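Robotics Club: Table-Clearing Project Enters Its Second Stage

Students in the senior robotics club at Ustton College have begun the second stage of their table-clearing project, which asks a pair of robot arms to tidy up after a meal. The club meets on Tuesday after school in the technology wing, and families are welcome to visit during the last half hour of any session. The pictures show the practice table, with its teal tray and grey rack, during work on the current task.

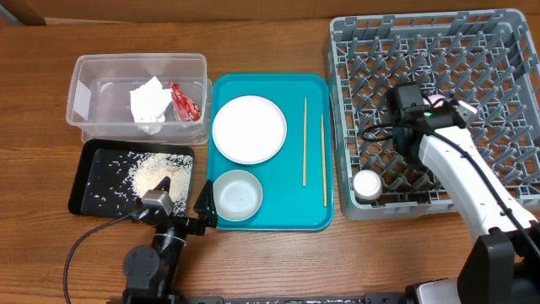
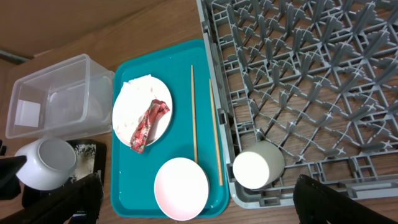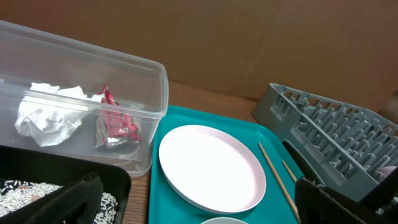 The Task

The clearing task was chosen by the students at the start of the term from a short list prepared by Roel Smits, who teaches design and technology and has led the club since it was formed. Dishes are to be placed in the rack, wrappers and used paper are to go into the clear container, and the tray is to be left ready for the next person. A trial ends when the students' supervisor calls time or when both arms have returned to their resting position.

Each trial is limited to 8 minutes. The limit was set after the first stage of the project, when some trials ran so long that only one team had a turn before the end of the session. Students have since asked whether the limit might be shortened again. Mr Smits has agreed to consider the matter once every team has completed a full set of trials.

The chopsticks have been the subject of much discussion. They are thin, they lie almost flat against the tray, and a gripper that closes a little too high will miss them entirely. One team has proposed sliding them to the raised rim of the tray before attempting to lift them. Another prefers to approach from directly above at a slow speed. Both methods will be tried, and the results will be entered in the club's shared logbook.

The rice presents a different kind of difficulty. It was added for the second stage at the request of the students, who felt that a tidy table was not a fair test. Teams are not required to collect loose grains during a timed trial, but they must sweep the table and the floor by hand before they leave.

How the Teams Are Organised

The club has 30 members this term, working in 6 teams. Members of each team share the roles of operator, observer and recorder, and they are expected to change roles at each session so that everyone gains experience at the controls. The observer watches the camera views and may advise the operator, but may not touch the equipment while a trial is under way.

Recorders have an important part to play. They note the order in which objects were moved, any object that was dropped, and any occasion on which the operator had to stop and begin again. In the first stage, several teams kept only brief notes and found it hard to explain afterwards why one trial had gone better than another. The new record sheet, drawn up by Year 11 student Hinata Koyama, has a separate line for each object and a space for a sketch of the table as it was laid out.

"We used to write 'good run' or 'bad run' and leave it at that," Hinata told the newsletter. "With the new sheet you can see that the bowl was fine every time and the trouble was always with the chopsticks. It tells you what to practise."

Camera Views

Members have also been comparing the overhead view with the closer views from the gripper. The overhead view is the easier one for planning, as the whole layout can be taken in at a glance. The closer views are of more use when the fingers are about to close on something, although the fingers themselves can hide part of what the operator wishes to see.

Teams have been asked to write one page on which view they relied on and at what point they changed from one to the other. These pages will be placed in the project folder and will count towards the club certificate.

The Bestidero Day

The club will take part in the Bestidero student robotics day, to be held in Bromovbridge next term. Schools bring a project of their own choosing and demonstrate it to visitors and to students from other clubs. There is no overall winner, but each school receives written comments from the visiting engineers.

Two teams will represent the college. They will be selected on the basis of their record sheets, their care of the equipment and a short talk given to the rest of the club. Speed will not be considered. Students who are not selected may still attend as helpers, and a permission form will be sent home to all members.

Transport will be by bus from the front gate. Members should bring lunch, a water bottle and closed shoes. Laptops will be supplied by the college and should not be brought from home.

Items Wanted

The club would be pleased to receive plain plates, small bowls and cups that are no longer needed at home. Sturdy plastic items are preferred. Glass cannot be accepted. Clean, empty snack wrappers are also useful – the shiny kind in particular, which students have found harder to grip than paper.

Donations may be left at the office in a bag marked Magalhães Room, where the club stores its materials. Please do not send knives or anything with a sharp edge.

Joining the Club

New members from Year 9 and above may join at any time during the term. No experience is needed, and newcomers begin as recorders before moving on to the other roles. Students should speak with Mr Smits in person or telephone the college office on extension 1501.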